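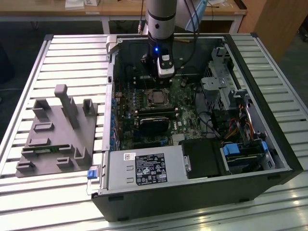
Fig. 1. Gripper over the open tower, with the fixture plate at left.

Visit notes, Gornulell open day, 03/06/2019

What a good morning! For those who missed the bus, Benedito Vieira gave us 40 minutes on robot assembly inside a desktop PC, and he took every question we threw at him (even the long one on cable slack). Start with the fixture plate. Its holders and slots give a part a known place, so the arm doesn't have to hunt for it. Review your notes on reference frames before going further, and try sketching the plate's frame and the case's frame on one page.

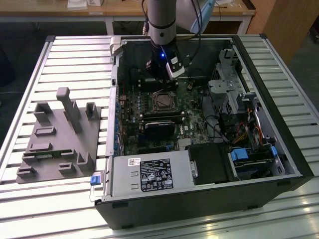 Then comes clearance, which was my favorite part of the talk. A tower lying on its side looks roomy until you plan a path past the drive cage and the power wires – every approach from above has to leave space for the wrist as well as the fingers. Vieira likes to plan the exit move first and work backward. Try that in Exercise 6, please, and write down where you got stuck!
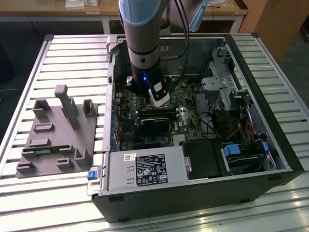

Robotics Lab Handouts, p. 683

Memory modules are a lovely problem: long, thin, and fussy about angle. Compare a straight push with a tilt-then-press motion, and say which one you'd sense by force and which by camera. Bring your sketches to Murakami Room in June, with Chapter 9 read.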